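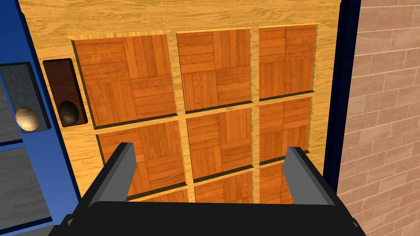
Can a household robot open an ordinary interior door yet?

In simulation it often can, and in a real hallway it depends mostly on the knob. A lever handle needs a push down and a pull. A round knob needs a grip, a turn held under load, and then a pull along an arc while the base moves out of the way. Most failures are in the turn.

Tips if you are setting up door practice in a simulator:

Model the latch. A door that swings free of its latch teaches pulling and nothing else.

Vary the knobs. Dark on a dark plate is a harder target than pale wood on a blue door. Use both, at the same height, before you change the height.

Open the fingers wide before the approach and close them only when the knob is between them. Closing early pushes the knob sideways.

Set hinge friction from a real door. Sofia Louro measured hers with a luggage scale hooked on the knob - cheap and good enough.

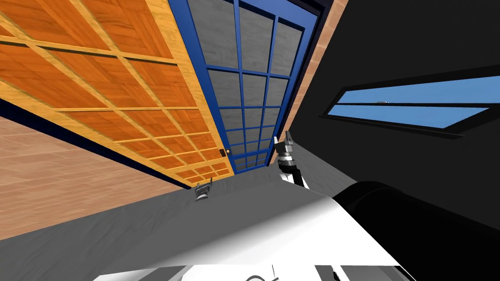
Clolia, Apr 3, 2019

Glass-paned doors need separate runs. A mottled gray pane between blue bars looks different from a flat wooden panel, and a policy trained on one should not be assumed to work on the other. Two arms help here: one on the handle, one ready to catch the edge once there is a gap.

Salim Lema ran 50 attempts on a round knob with the Jetberg settings and got 34 openings. With the latch removed he got all 50, and we do not count those.

Other chores, same date: wiping a flat counter, usable with supervision. Folding towels, slow. Sorting small screws on a shop floor, still quicker by hand. Doors with a self-closer, wait.

Keep the wrist camera lens clean and log every slip.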